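Trikico Bench Tray for PC Assembly: review after two terms in a student robotics club

By Bjarke Ladefoged
Posted Jun 21, 2026
Filed under: Kits and fixtures

Our club at Sowerby College has a project with a simple title, "Build a PC with robots". The building was less simple. We have students from first year to last year, two evenings per week, and one cell which we share with a class. I am helping there as a technical mentor. English is my third language, so please excuse if some sentence goes the long way.

In December we bought the Trikico Bench Tray. It is a fixture set for holding the computer parts in known places, so that a robot can find them again and again. You pay for the print files, a bag of screws and slot nuts, and a paper template for the table. The printing you do yourself. We paid 242 dollars with the shipping to Canada, and I know this is much for something that arrives mostly as a download. This was also the first comment of every student, so I put it here at the beginning.

What you get

The files come in two versions, one with all holders fixed to the plate and one where the holders are separate and you screw them from under the plate. We printed the second version. I would recommend the same to any club, and I come back to it later.

The instruction is nine pages long and well drawn. The text in it is short and sometimes too short. On page four you are told to "align the tray to the cell" and there is no word about how. Liliana Tedesco, who leads the student team, wrote our own half page for this step and taped it inside the cupboard door. Now the new members read her page first and the official one second.

The screws were correct in number and in size. One slot nut had a bad thread. I wrote to Trikico and they sent a new one, but only after a second e-mail.

Printing

We printed everything in grey, on the ordinary club printer, in 19 hours for the plate and the holders together. The plate warped a little at one corner on the first try. With a brim and a slower first layer the second try was flat enough.

The memory holder is the part where you should be careful. If your printer makes its slots a bit too narrow, the module goes in but the gripper cannot pull it out straight. Ours was too narrow. We opened the slot with a fine file and then printed it again with a small offset, and the printed one is better than the filed one. Trikico says that the files are "tuned for any printer". I don't think that files can be tuned for any printer, and I would prefer they give a test piece to print first. A test piece would have saved us one evening.

Mounting on the table

Our table is made of slotted aluminum extrusions, and for this kind of table the tray was clearly designed. You slide the nuts in the slots, place the plate, tighten, finished. It took a few minutes. The class that shares the cell removes the tray when they need the space, and it comes back to almost the same position. I say almost. For picking up memory it is good enough. For the processor it is not, and we teach the position again after each mounting.

If your table is a flat board without slots, you need to drill, and the paper template is then useful. My colleagues at Fuvport tried it this way. They told me that the template was printed slightly smaller than it should be, so measure it before you trust it with a drill.

Daily use in the club

A session begins the same way now. The old tower goes on its side with the panel off, the socket lever is up, the processor lies in its recess on the tray and the memory module waits in the slotted holder. The students check the list, one person stands by the stop button, and only then does somebody start the program. Before we had the tray, we put the parts on a piece of foam and marked their outlines with a pen. You can imagine how the discussions went when a pick failed. Was it the program, was it the camera, was it the foam? With the tray there is one less thing to argue about, and for a student team I find this more valuable than the precision itself.

The tower we use is a donated one with a lot of metal inside and a drive cage with blue carriers, and it was not chosen by us for beauty. It has one advantage. The students meet all the problems of a real machine, where the cables are hanging in the way and the power supply takes the space where you would like to put the wrist of the robot. Trikico's own demonstration video uses a bare motherboard on a table. That is much easier, and I think a buyer should know it. The tray holds the parts before the assembly, it does nothing for you once you are inside the case.

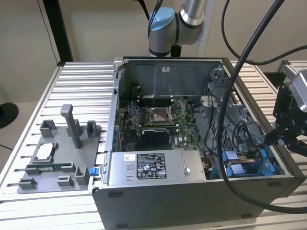

How well does it work?

I asked the team to keep a record in the last weeks of the term, and they did it more seriously than I expected. For the memory module, out of 31 picks from the re-printed holder, there was one bad pick, and in that case a student had put the module in the wrong way around. This is a fault of the holder too, in my opinion. It accepts the module in both directions. A small notch in the print would stop it, and Liliana has drawn one already. She sent the drawing to Trikico and they thanked her very kindly. The files on their page are unchanged as I write.

The processor recess is a different story. It is shallow, and this is right, for the gripper needs to reach the edges. But shallow also means that the chip can move if somebody bumps the table. We had several sessions where the pick was fine in the first half and wrong in the second half, with nobody's program changed. Now the rule is that bags stay on the floor and no one leans on the table. We practise only with a dead processor and a dead board, and I ask every club to do the same. The contacts in an open socket are very fine and a gripper is not gentle when the height is wrong.

The small block holders at the front we hardly used in the first term. In the second term the students found them good for keeping odd parts, and they are arguing still about which block is for what. The instruction doesn't say it clearly. I would like labels in the print.

Strength of the parts

Better than I feared. One holder was broken when the arm came down in the wrong place, and honest people would agree that no plastic holder survives this. Here the version with separate holders paid for itself. We printed only the broken piece again and changed it before the end of the evening. With the one-piece version we would have lost the whole plate.

The plate itself shows some marks from the gripper fingers, nothing that disturbs.

Compared with the Grindus tray

The Grindus tray is the other one that clubs ask me about. It is machined and it arrives ready, and I borrowed one for two weeks. It is more precise and the processor sits in it more firmly. It costs a good deal more and you can't change it. When our team wanted to turn the memory holder by ninety degrees, to give the second gripper a free way in, they made it on the Trikico in one evening. With the Grindus we would have had to change the robot program and leave the tray as it is.

For a competition where the parts are given and the time is short, I would take the Grindus. For a club where the students should learn by changing things, I stay with the Trikico.

What I liked

Separate holders which can be printed again one by one.
Fast mounting on a slotted table.
The files can be edited, and the license allows it for schools.
Good drawings in the instruction.

What I didn't like

The price for files and a bag of screws.
The memory holder accepts the module backwards.
No test piece for checking your printer.
Processor recess too shallow for a table where people bump into it.
Page four.

Points

I give it 78 of 100. With the notch and a test piece I would go higher. We keep it for the next school year, and Liliana's team is now printing a second plate so that one group can prepare the parts while the other group is running the cell. If you already bought the set and you want our half page about the alignment, write in the comments and I will send it. It is made for our robots, but the order of the steps should be the same for yours.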